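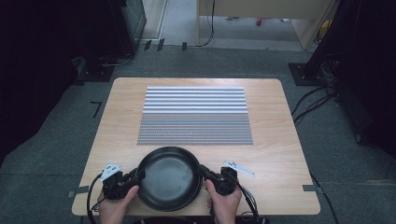
10-inch nonstick, dull gray interior

Forum search: Enter keywords Go Advanced

Nonstick pan sticking in the middle only

pekdale_kitchen
2022-12-09
I have a Skuvden 10-inch nonstick that releases fine near the walls and grabs in the middle. Eggs leave a ring of residue the size of a coaster. No scratches that I can feel with a fingernail. Medium gas, a teaspoon of canola, hand washed. Is the coating gone or is this recoverable?

mmarchand
Check flatness first. Put a steel ruler across the cooking surface with the pan cold, then again after five minutes on low. If the middle domes up, the oil runs to the walls and the center cooks dry. It looks like coating failure and it isn't.
– Marlene Marchand

ostrava_lid
Disagree that this is the first thing to check. A teaspoon of oil in a pan that size at medium will leave a film of polymerized oil long before the base warps. Ring in the middle, clean at the edges = film over the burner. Fill it with water and two tablespoons of baking soda, simmer ten minutes, let it cool, wipe with a soft sponge. Repeat once. If it still grabs, then measure.

pekdale_kitchen
Ruler result: gap under the middle of the ruler cold, slightly smaller gap hot. So it dishes, it does not dome. Simmering tonight.

mmarchand
Then I withdraw the doming theory. Most thin aluminum bases have a slight dish when new. What is the wall-to-center temperature difference? I logged mine with a surface probe on a small burner and got 394 F in the center while the edge was 101 degrees lower. That is a lot of gradient for one fried egg.

hdanladi
Be careful comparing probe numbers. A contact probe on a coated surface reads low unless you use a dab of oil under the tip, and an infrared gun set for the wrong emissivity can be off by more than the gradient you are trying to measure. I would trust the difference more than either value.

ostrava_lid
Agreed on the probe. Still say film.

pekdale_kitchen
Two rounds of baking soda. The water came out tan. Egg test with no oil: slides at the edge, slides in the middle with a nudge. Better than before, worse than new. I would call it 50 percent recovered.

ostrava_lid
Third round, then stop. After that you are only wearing down what is left. Lower the flame one notch and use butter for eggs. Do not use aerosol spray – the lecithin in it is the hardest film to remove.

mmarchand
The lecithin point is right. The "stop after three" rule I have never seen supported. Baking soda in solution is not abrasive. Dry paste on a scrub pad is a different matter.

ostrava_lid
It is a rule of thumb. Mine, if you want a source.

hdanladi
For what it is worth, my Drinora lasted around four years on low heat and the one before it lasted eight months on high. Same dish soap, same sponge. I would change the burner setting before I changed anything else.

pekdale_kitchen
Moved to the small burner, one notch down. Will report if the ring comes back.

Thread viewed 2,106 times

Related threads
Induction plate under aluminum pans
Loose handle rivets on the Mwakyusa saute pan
Which sponge color is safe for coatings
Stacking pans with felt or paper between them

Contact | Forum rules | Copyright Pekdale Cookware Boards | Back to top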